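Emitz Two-Tier Cup and Lid Organizer: Review After a Summer of Use

Posted 2020-08-19

I run the drinks counter at a small garden center outside Wasamham. We sell coffee, iced tea and lemonade, mostly to people who are waiting for someone else to finish picking out shrubs. The counter is five feet long and the cups used to take up nearly half of it. In June I bought the Emitz organizer to fix that, and I have used it every open day since then.

I paid 45 dollars for it from a restaurant supply place in Quintanilla. You can find it a few dollars cheaper online, but shipping ate the difference when I checked.

What you get

The organizer comes in one box with a sheet of instructions and a bag of screws. It is black plastic, with an upper tier and a lower tier. Each tier has four compartments. The screws are for fixing it to a counter or a wall. I haven't used them. The instructions are one drawing and a warning not to put it in a dishwasher, and you don't really need the drawing.

Setup took less than 5 minutes, and most of that was peeling off the price sticker. There are four rubber feet to stick on the bottom. Clean the plastic with rubbing alcohol before you put them on. I didn't, and one came off in the second week. I glued it back and it has held.

What I had before

For two years I used a Kolham wire rack, the kind with round hoops that hold the cups on their sides. It was fine for hot cups. Cold cups slid out of it if you pulled one too fast, and there was no place for lids, so those sat in a bread basket next to the register. The basket got dusty, and customers picked through it with their fingers looking for the right size. The county inspector didn't write me up for it but she did look at it for a while.

The Kolham cost less and it never broke. If you only serve hot drinks in one or two sizes and keep the lids behind the counter, I would still buy it again.

Daily use

The main thing I wanted was to fill it in the morning and not think about it until lunch. It does that on a normal day. A full sleeve won't always stand up well in the compartments, so I split the sleeves and keep the rest in the cabinet under the sink. On a busy weekend I refill twice.

Lids are the best part. They stay in their own spots and people can see which is which. I put a strip of masking tape on the front of each compartment with the size written on it, and the number of people asking me which lid fits the large went down to almost none. I wish the maker had put a label slot there. Tape looks cheap and curls up when the counter gets wiped.

The compartments are all the same width, which is fine for my 16 ounce cups and a little loose for the small ones. The small cups lean. They haven't fallen out, but a tall stack of anything will lean in this, so don't build it up too high. I settled on 30 small cups at a time and that works.

Taking one cup without getting two is still a problem. That is the fault of the cups, mostly. The clear ones nest tight and cling to each other when it's humid. I had hoped the compartment walls would hold the stack steady enough to pull one off with one hand. Sometimes they do. With wet hands, forget it.

Weight and stability

Loaded up, it stays where you put it. Empty, it is light enough to bump out of place with your elbow, rubber feet or no rubber feet. If your counter gets a lot of traffic from both sides, use the screws. I have mine pushed back against the wall and it hasn't moved much.

One warning about depth. Two tiers means it comes forward more than a single rack would. I measured before I bought it and still ended up moving the napkin box. Cut out a piece of cardboard the size of the base and leave it on your counter for a day. You will find out quickly if it's in the way of anything. 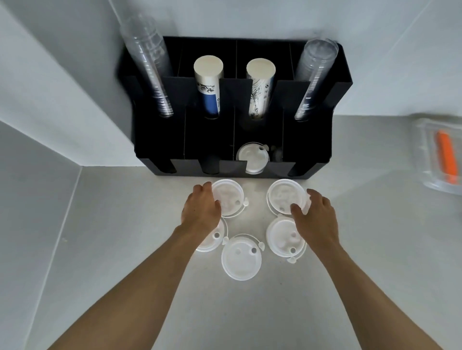
Cleaning

I empty it and wash it once a week in the utility sink with dish soap and a bottle brush. The inside corners are narrow and they collect sugar and coffee dust. A brush gets most of it and a cotton swab gets the rest. Black plastic shows every bit of dried milk, so it needs a wipe with a damp cloth at closing too.

Let it dry upside down on a towel overnight. If you put cups back in while there is still water at the bottom, the rim of the lowest cup sits in it. I have thrown away a few cups learning that.

After a summer of this there are fine scratches on the front edges and a slightly cloudy patch where I once used a spray cleaner with bleach in it. No cracks so far.

What I don't like

No label slots. Rubber feet that need glue. The compartments could be adjustable and they aren't, so if you change cup suppliers you should check the fit again. I would also like a spot for straws. I keep those in a jar.

I wrote to the company about the foot that came off. They answered within 24 hours and offered to send a new set, which arrived the following week. The replacements are in a drawer for when the glue gives out.

Would I buy it again

Yes, for a counter where customers help themselves to cups and lids. It freed up enough room for a second pump pot, and the lid basket is gone. For a home kitchen or an office with a handful of people it's more than you need, and a plain sleeve holder would do the job for a lot less.

Four out of five. I'd go to four and a half if they fix the feet.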